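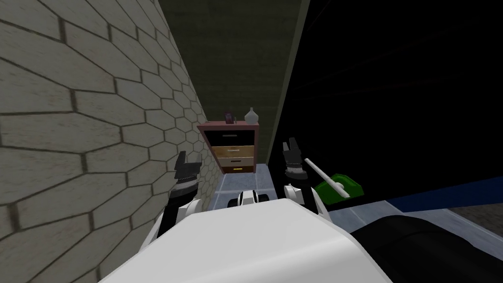
Community Help > Prescriptions and Medicines > Generic and Brand-Name Medicines > Pharmacy changed my levothyroxine to a different maker

Pharmacy changed my levothyroxine to a different maker

Posted by Embla Isaksson

I have taken levothyroxine for an underactive thyroid for 6 years. Until February my pharmacy, the Brunditz branch on the Darell road, always supplied the same manufacturer's tablets. At my last refill the bottle contained tablets of a different shape and color, although the label shows the same strength and the same directions. I was not told of the change when I collected them.

I would like to know the following. Is the pharmacy permitted to do this without asking my doctor? Should I expect to feel any difference? And is it reasonable to request the earlier manufacturer? I still have nearly 3 weeks of the old tablets at home and am uncertain whether I should finish those first.

I have no allergies that I am aware of. I take the tablet in the morning with water, before breakfast.

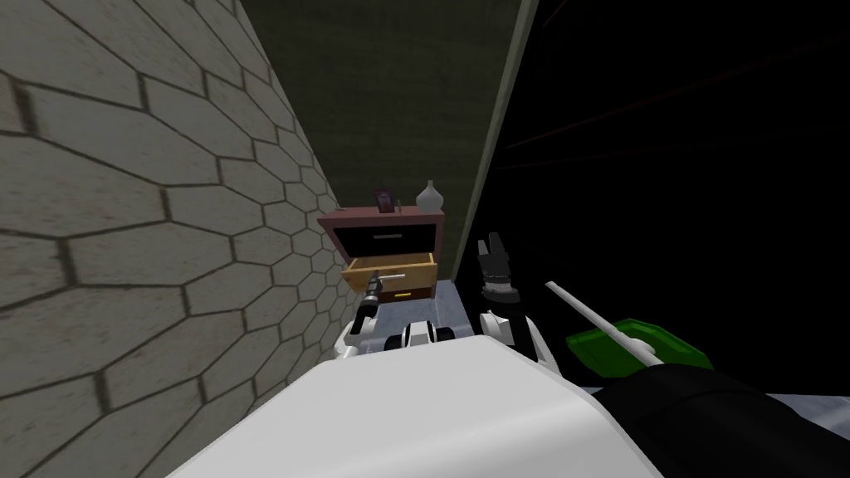 Nightstand with a small picture frame and a white vase

3 replies

Marit Söderlund
Community moderator, retired pharmacist

Thank you for your post. In most places a pharmacist may supply an approved generic from a different manufacturer unless the prescriber has stated on the prescription that no substitution is to be made. The pharmacy usually does not need to contact the doctor each time. Good practice is to tell the patient, and you are entitled to raise the matter with the branch.

Generic tablets must contain the same active ingredient in the same strength and must meet set standards for how the body absorbs it. The inactive ingredients, such as fillers and coloring, may differ. For most medicines this has no practical effect. Levothyroxine is treated with somewhat more care, as small differences in the amount absorbed can matter to certain patients. For that reason many prescribers prefer that a patient remain with one manufacturer where supply allows.

I would suggest these steps:

Read the label and confirm that the strength is given in micrograms and matches your previous bottle.
Write down the name of the manufacturer of both the old and the new tablets.
Telephone the pharmacy and ask whether the change is permanent or due to a shortage. Ask also whether the earlier product can be ordered for you.
Inform your doctor's office of the change. They may wish to arrange a blood test, commonly six to eight weeks after a switch.

As to the tablets you have at home, please ask the pharmacist before alternating between the two. Do not take both on the same day, and do not adjust the dose on your own. If you notice a racing heartbeat, unusual tiredness, shaking, or a marked change in weight, contact your doctor promptly. Chest pain or difficulty breathing requires emergency care.

Persons who are pregnant or who have a heart condition should speak with their doctor as soon as they learn of a change in manufacturer.
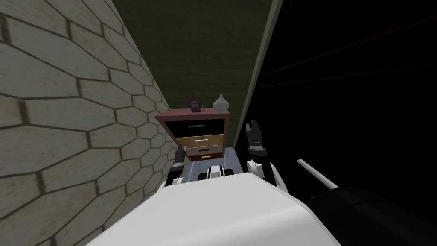

Tiled wall and green back wall of a narrow corridor

Kjell Nygård

Mine was changed as well, twice. I am 64 and did not notice anything either time. The pharmacy said it was a matter of which supplier they had that month. I would not worry.

Maj-Britt Magnusson

I agree with the first reply and wish to add one point. My doctor now writes the manufacturer's name on the prescription, and my pharmacy, Boström, keeps a note on my file. It did require a telephone call to each of them. There have been two occasions when the product could not be obtained, and on both I was called before anything else was supplied.

Please also check the cost. A named product may not be covered at the same rate as the one the pharmacy normally stocks – your insurer can confirm this before the refill is made. Mine asked for a short letter from the doctor.

Calcium and iron supplements should be kept at least four hours apart from the tablet, whichever manufacturer is supplied.

Replies on this page are provided by community members and do not replace the advice of your own doctor or pharmacist.

Related topics: Reading a prescription label | Medicine shortages | Storing tablets at home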